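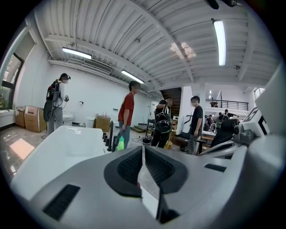

Features > Food & Promotions > Supermarket Collectibles

The stamp card has outlived most of the loyalty schemes intended to replace it. When the Birard grocery chain reopened its collector program in March, it chose paper over an app, and households that had not kept a stamp album in years began asking for one at the register. The redesigned album sets each stamp in its own square, printed in black and white like the square marker pattern on the white block at the right of the photograph, and a full page can be read at the checkout in a single pass.

The rules are strict. One stamp is issued for every $3 spent, and 40 stamps complete an album. A completed album may be exchanged for one piece from a set of 21 enamel kitchen items made by Meinecke, a supplier better known for its hotel ware. Stamps have no cash value and may not be sold, although trading between customers is permitted and, in several stores, encouraged.

Trading has become the liveliest part of the program. At the Fusinby branch, a swap table opens every Sunday beside the bakery counter - unused stamps on one side, duplicate pieces on the other. The lidded butter dish is the item most often requested. The gravy boat is the item most often returned.

Birard has registered 2,040 completed albums to date. Its competitor Onico, which ended its own stamp program some years ago, has declined to say whether it will follow. The current albums remain valid until the end of October, and stores will continue to exchange them while stocks of each piece last.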